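Planning to buy hand-held grippers for a small workshop

Write first the tasks, then the budget. My first list had 12 tasks and only 6 of them needed a gripper.

Measure your tables and the space between them. A round table is easy to walk around, but it gives little room for a case and two tools together.
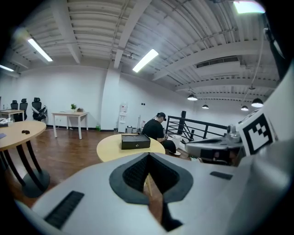 Round tables with the black case, by the railing.

Count the small costs also. For one gripper set I put 30 dollars for spare finger pads and printed markers, and our whole plan came to 1,606 dollars. Kamala Shetty checked my sums and found that I forgot shipping.
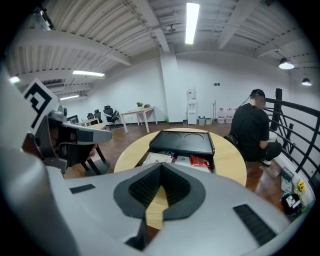 Ask the seller if the case is included in the price. Woslow includes it, Cornwood sells it separately. Keep the booklet inside the case, so it stays with the tool when you lend it.

Do not order everything at once. Buy one set, use it until August, and after this decide on the second.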